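Laundry and Bed Area: Photo Gallery
Thaweesak Shared Household Practice Hall

Published 20/01/2022 by the Premises and Learning Office

Introduction

The Laundry and Bed Area occupies one end of the ground floor at Thaweesak. It was set out so that the ordinary household tasks of sorting, spreading, folding and putting away clothing could be carried out on a generous surface at a low height. This page brings together a small selection of pictures of the area in use, with notes for staff, course members and partner organisations who have not yet had an opportunity to attend.

The notes were prepared by Jummai Obi, Premises and Learning Officer, with contributions from Ewan Wihongi, who leads the Clothing and Linen unit of the Clakora course. They should be read together with the general guidance for the hall, copies of which are held at the reception desk.

The hall and its floor

The hall is open plan. Activities are separated by furniture, partition boards and changes of floor covering, and there are no fixed internal walls between one area and the next. Users of the Laundry and Bed Area will therefore be aware of other work taking place at the same time and are asked to keep conversation at a considerate level.
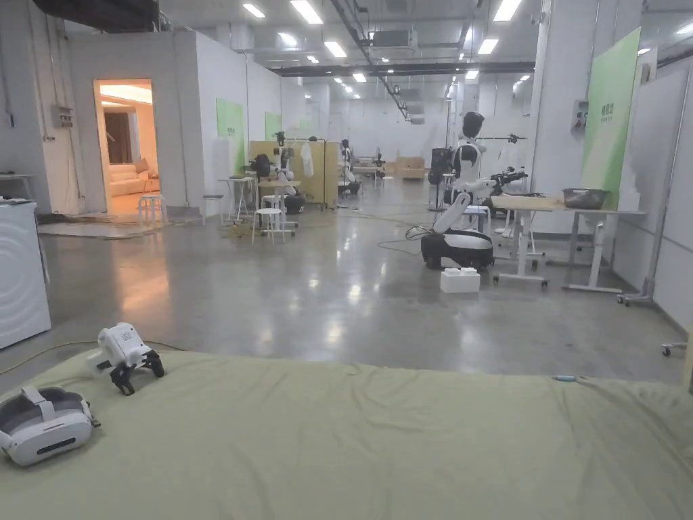 The polished concrete floor is swept each morning and washed at the end of the working week. Outdoor footwear is permitted on the concrete but should be removed before anyone kneels or sits on the padded surface. Cables crossing the floor should be left in the position in which they are found. Any cable that has worked loose from its usual line is to be reported to the Premises and Learning Office and should not be moved by course members.

The doorway on the left-hand side of the hall leads to the sitting room, where the lighting is kept warmer and the sofa may be used during breaks. Food and drink are confined to that room. A stool is kept near the doorway for the convenience of those who wish to change their shoes before returning to the hall.

The bed surface

The padded surface is dressed with a plain sheet in light green. Pale, unpatterned linen was chosen at the request of the Clothing and Linen unit, where a good deal of the work consists of finding the edges and corners of a garment. Darker clothing, and blue clothing in particular, stands out well against it. White socks and vests are harder to pick out, and those sessions are normally held at the table.

The sheet is not pulled tight. Ewan Wihongi has asked that it should be left with the creases it would have in a bedroom, and that users should resist the wish to smooth it between one exercise and the next. It is changed on the first working day of the week, or sooner if required. Two spare sheets are held in the linen cupboard, and the cupboard key may be signed for at reception.

Garments are laid on the near side of the bed, within comfortable reach of a person kneeling or seated. Items brought to the area by users may be set down on the sheet for the length of a session and should be cleared from it at the close.

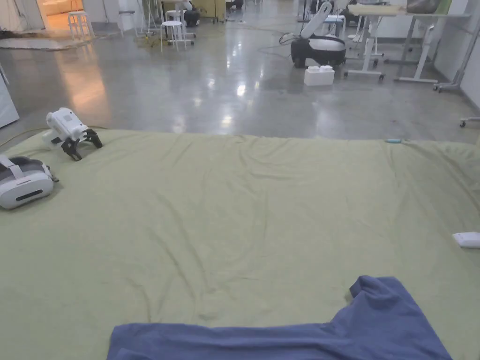 Handling and folding

The Clothing and Linen unit is taught over 19 sessions, the first of which deal only with spreading a garment flat. Course members progress from there to the half fold, the sleeve fold and the narrow strip fold used for drawers. The unit does not set a time limit for any of these tasks. A fold that has been abandoned is simply shaken out and begun again from the hem.

The strip fold deserves a particular mention, as it is the one most often asked about by visiting groups. The cloth is brought in on itself until a long, narrow band remains, and the band is then held at its ends while it is carried to its place. Thin fabrics tend to open during carrying. Thicker blue cotton holds its shape better and is used for the introductory sessions.

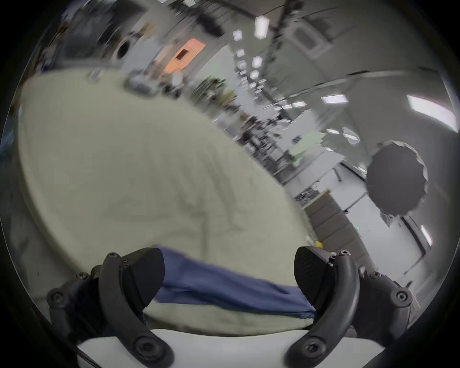
Cloth may be worked either on the bed or on a flat tabletop, and course members are encouraged to attempt the same fold on both. The bed gives way under the hand and rises again, which can disturb a fold that is nearly complete. A table gives a firmer edge but allows less room for sleeves. Ewan Wihongi recommends that the garment be turned and not the person, particularly where several people are sharing the area.

Good lighting is of considerable help in this work. The hall is lit by rows of ceiling panels, all of which are switched on during sessions. Requests for dimmer conditions can be considered in advance, although the panels are controlled together and any change will affect the other areas of the hall.

Garments in the practice stock

The practice stock amounts to 35 garments, most of them donated through the Retisel clothing exchange in June. It is made up chiefly of T-shirts, with a smaller quantity of trousers and children's clothing. All items have been laundered and checked for pins, loose buttons and anything left in a pocket. Those which have lost their shape are withdrawn and passed on for use as cleaning cloths.

Users who would like to bring their own clothing are welcome to do so. The office would be grateful if such items could be marked with a name, as one plain blue T-shirt looks very much like another by the end of an afternoon. Unclaimed clothing is kept for two weeks and then added to the stock.

The washing machine

A front-loading washing machine stands beside the bed, so that garments can pass from one to the other without being carried across the hall. It may be used by course members once the induction has been completed. Powder is supplied; fabric conditioner is not used, at the request of several course members with sensitive skin. The top of the machine serves as a resting place for small items during a session. Anything set down there should be light and dry, and should be taken away before a wash is started. 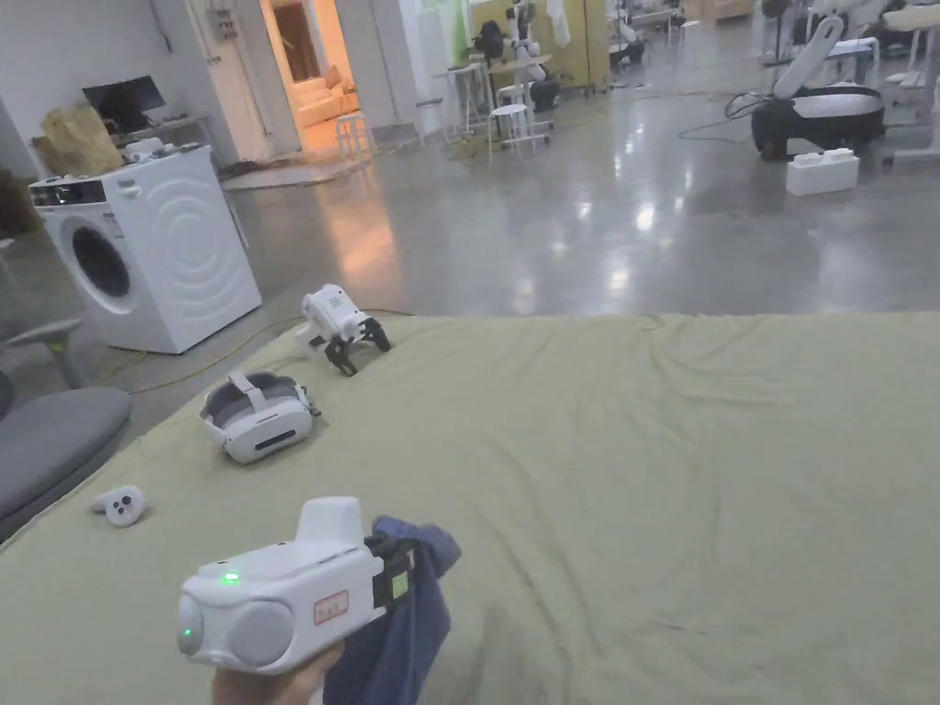 Blue cloth held at the bed area, with the washing machine to the left.

Users are reminded that the door of the machine should be left ajar at the end of the day. Wet garments are to be hung on the rail and should on no account be spread on the bed, where they would dampen the padding beneath the sheet.

Seating

Padded seating is provided at the bedside for those who prefer not to kneel. Chairs may be drawn up to the bed as required but should be returned afterwards to the near side, leaving a clear route to the machine. Additional cushions were supplied by Grokton and are kept in the sitting room. Course members who need a higher working surface should inform the office when booking, so that one of the tables can be reserved for them.

Visiting and booking

Groups wishing to see the Laundry and Bed Area are asked to write to the Premises and Learning Office, stating the size of the group and any access needs. Visits are arranged outside session times wherever possible. Where a visit does coincide with a session, guests are asked to remain on the rug in front of the sitting room until invited forward.

Permission to reproduce the pictures on this page may be requested from Jummai Obi at the same office. Requests should name the publication concerned and state which pictures are required.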